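Bench notebook, fatigue / vitamin project, April

7:40. In early, nobody else on the floor. Freezer log fine overnight, no alarms. Picking up where I left off on the tiredness study, the ferritin arm. Braulio wants the screening numbers before lunch so this page is mostly me getting them straight.

Where we are
577 screened by questionnaire. 200 invited for bloods. 64 with ferritin low enough to go in the low iron group but hemoglobin still normal. That last group is the one I care about. Tired, foggy, cold hands, told by everyone their blood count is fine. Blood count is fine. Stores are not.

Reminder to self, the questionnaire asks "how many days in the last two weeks did you feel worn out after a normal night's sleep." Half the office workers write "all of them" and leave the rest of the page blank. Not usable. Need the sleep hours or the answer means nothing. Shetty clinic sheets are much better filled in, their front desk checks them before people leave. Ask Parport to do the same.
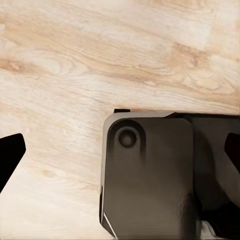 Also the caffeine question is badly worded. "Cups per day" and people put 1 when the 1 is a giant travel mug. Two people drew the mug. Change to ounces with little boxes to tick. Will draft after lunch.

Ferritin runs
Ran plate A and B on the Nurkau reader. A good. B had an edge problem, outer wells reading high all down one side, looks like evaporation, lid was not seated. My fault, I was on the phone. Repeating B with fresh wash buffer and the lid taped.

Duplicates on A agree nicely apart from one pair. Pulled the tube, small clot at the bottom. Spun again, re-ran, now in line with its partner. Wrote both values in the sheet, flagged the first. Do NOT delete the first value, Braulio will ask.

One sample came back at 1,895. Not a typo, checked the dilution, ran it twice. Way out of range for someone whose only complaint is being tired. Could be inflammation, liver, iron overload, a lot of things, and none of them are ours to guess at. Told the study doctor directly by phone and followed up in writing. Person will be called by the clinic and not by us. Sample stays out of the analysis until we hear.

Worth putting in the write up: ferritin goes up when people are sick. So a "normal" ferritin in somebody with a bad cold is not much comfort. We need CRP on everybody. We have it on most. List of the missing ones is taped inside the front cover.

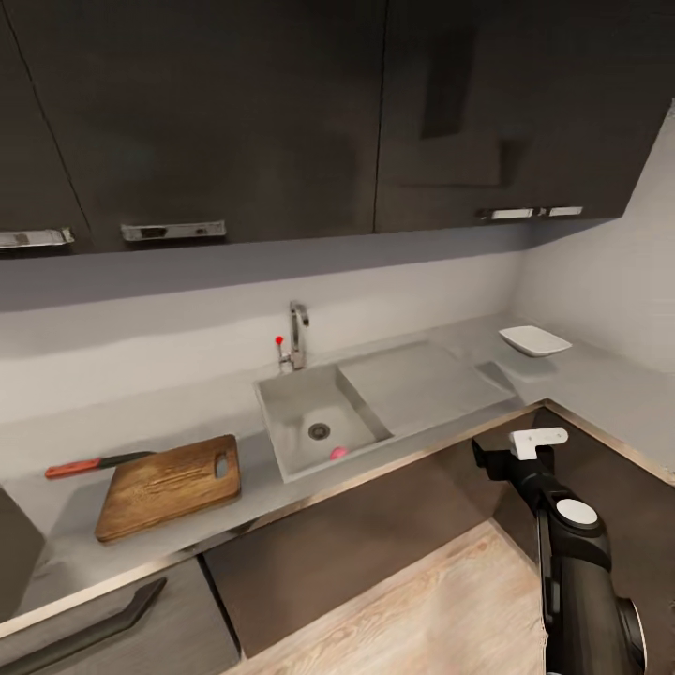
Vitamin D and B12

D: kit from Mameo arrived, box a bit crushed, contents ok. Lot number in the reagent book. Standards look right but the lowest one is noisy, so anything down there gets reported as "below" and no number. April samples are going to run low anyway after winter, so have to match by month when we compare. Braulio thinks this is overkill. I don't.

B12: nothing exciting. A few low ones, mostly people who ticked vegan, plus a couple on long term antacids. The antacid thing gets missed all the time. Add a medicines line to the form, with heartburn pills listed by name of type, becuase people don't count them as medicine.

Supplements are the other mess. If someone took a high dose biotin hair and nails pill that morning it can throw off certain assays. Checked the inserts. One of ours is affected, the other isn't. Adding "no biotin for three days before" to the invite letter, and the nurse asks again on the day.

11:15. Braulio Galindo by the bench, went over the numbers standing up. His points:

- wants thyroid added for everyone, not just the low group
- wants to know who works nights. We never asked! Shift work has to be in there
- thinks the follow up at six weeks is too early for iron to show up in how people feel. I said the blood will move before the mood does, so keep six weeks for bloods and ask the tiredness questions again at twelve
- happy with the clot story as long as it's written down (it is)

Disagreed about snoring. He wants it left out, says it's a different study. I say if somebody stops breathing in their sleep every few minutes then no tablet is going to fix their afternoon. Settled on three short questions, neck size optional. He'll look at the wording.

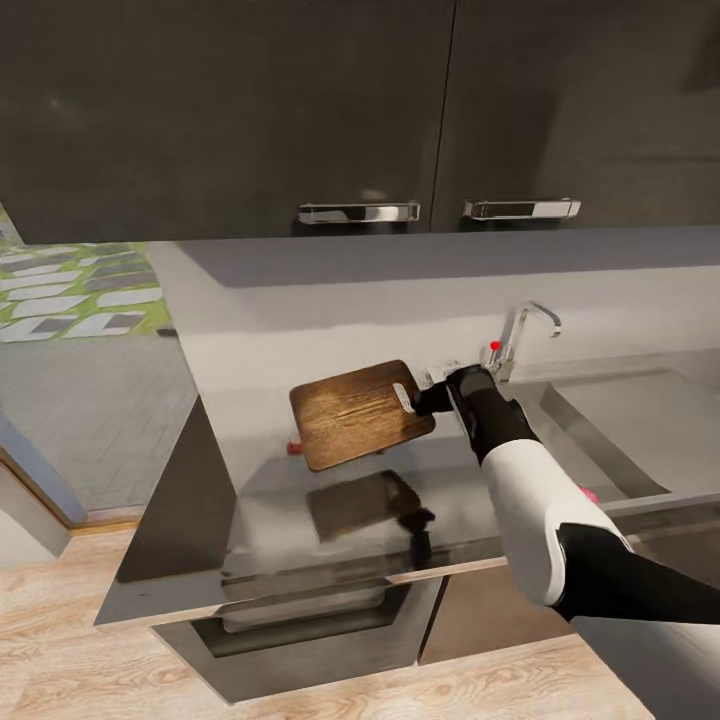 After lunch. Caffeine question redrafted, ounces, four tick boxes, energy drinks on their own line. Tried it on two people from the next lab, both finished it in under a minute and neither drew anything.

Plate B repeat done. Edge effect gone. Outer wells now match the middle. New rule for me, lid on, tape, then phone.

Iron tablets, notes for the leaflet
Every other day seems easier on the stomach than daily and some studies found it absorbs as well or better. Put in as "your doctor may suggest", we are not prescribing. Keep away from tea and coffee for an hour either side. Orange juice is fine, not magic. Dark stools are expected, say so plainly or the phone rings all week. Constipation, same. Keep the bottle well away from kids, that goes in bold at the top.

And a line saying nobody should start iron just because they feel tired. Get tested first. Too much is its own problem, and if stores are low somebody should be asking why: heavy periods, bleeding in the gut, diet, celiac. Leaflet currently says none of this. It has a cartoon of a spinach leaf on it. 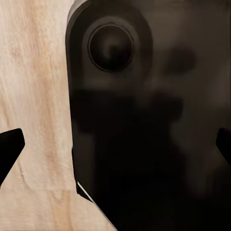
Worktop, close view.

3:50. Parport called back. They'll check forms at the desk from now on but can't go back to the old ones. Fine. That leaves a pile of blanks, I'll mark them missing and not chase.

Still to do
CRP on the missing list, tubes are in rack two, bottom shelf
Thyroid quote, ask for price per plate and not per kit
Night shift question, yes/no plus how long
Snoring wording to Braulio
Re-order tips, the long ones, we are on the last box
Fix leaflet, lose the spinach
Calibrate the small pipete, it was dripping again on the B12 run

Freezer checked 5:20, door shut properly, log signed. Plates A and B (repeat) backed up on both drives. Going home.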